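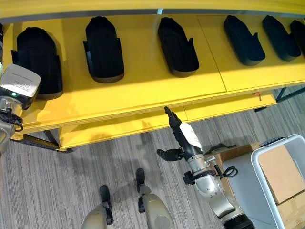 Setting Out Trays on the Workbench

Guidance for new and returning staff, Ornstead packing room
Prepared by Thilini Cassim. Revised Monday, February 7, 2022.

This page sets out how shaped trays are to be placed on the workbench before an order is filled. It replaces the notes previously kept in the Grirach folder, which should no longer be used. Staff who have worked only on the Debnath line should read the section on side tabs with particular care, as the trays on that line have none.

Before you start

Collect the order sheet from the rack by the door and check the tray code printed on it. Orders for Novel use code 326 or code 461. The two trays are close in outline and are easily confused when stacked. Hold one tray from the stack against the card pattern hung at the end of the bench. If the outline does not match the pattern, return the whole stack to the store and inform Arif Howlader, who will issue the correct one.

Clear the lower surface of the bench completely. Pens, tape and order sheets belong on the upper shelf. Wipe the surface with a damp cloth and then with a dry one, paying attention to the seam where the two panels of the top meet. Crumbs of packing material collect there and will lift the edge of a tray.

Separating the stack

Trays arrive nested in sleeves of 130. Cut the sleeve along its length and fold it back. Do not pull trays out through the end of the sleeve, as this bends the side tabs.

Take off no more than ten trays at a time. Hold the group upright with one hand and fan the upper rims gently with the other until air passes between them. Lift each tray away by its rim. A tray that will not come free should be put aside and not prised loose with a blade.

Checking each tray

Look at the rim first. It should run evenly all the way round, with no splits or whitened creases. Then turn the tray to the light and look along the walls. Black trays show scratches poorly when viewed from directly overhead, so tilt them until the light travels down the side. Light scuffing on the outside of the base is acceptable. Any mark on the inside is not.

Check the pointed side tabs last. Each should stand clear of the wall and keep its shape when touched. A tab that has folded flat may be eased out once with the thumb. If it folds again, reject the tray.

Rejected trays go in the grey crate under the bench. Write the tray code and the fault on the tally sheet.

Placing the trays in a row

1. Begin at the left end of the bench and work towards the right.

2. Place the first tray with its open side up and its narrow end pointing away from you, towards the upper shelf.

3. Leave a hand's width before the next tray. Tabs on neighbouring trays must not touch or overlap.

4. Keep the trays clear of the front edge of the bench. Sleeves and apron strings catch on anything that overhangs.

5. Do not set a tray across the seam. Finish the row on the left panel, then start again on the far side of it.

6. A tray may lean a little to the left or right without affecting the filling. Straighten it only if its tab has come close to the next tray.

7. When the row is full, step back and look along it from one end. Any tray that rocks or sits high should be lifted and the surface beneath it wiped again.

Filling and moving on

Filling is covered on a separate page. Staff setting out the trays should not begin filling until the order sheet has been initialled by the shift lead. On early shifts this is Nazma Mollah and on late shifts Halina Kwiatkowski.

Filled trays are lifted with both hands, one at each end, and never by the tabs. Replace each row as it is cleared. A standard order is 400 trays, and the tally should be brought up to date after every row, before the next is set out.

At the end of the shift

Return unused trays to an open sleeve, all facing the same way, and close it with paper tape. Write the number remaining on the outside. Part sleeves are kept on the bottom shelf of the store and must be used before a new one is opened.

Empty the reject crate into the recycling cage and leave the tally sheet in the tray outside the office. Questions about this page should be addressed to Dilruba Rathnayake. The next revision is due in September.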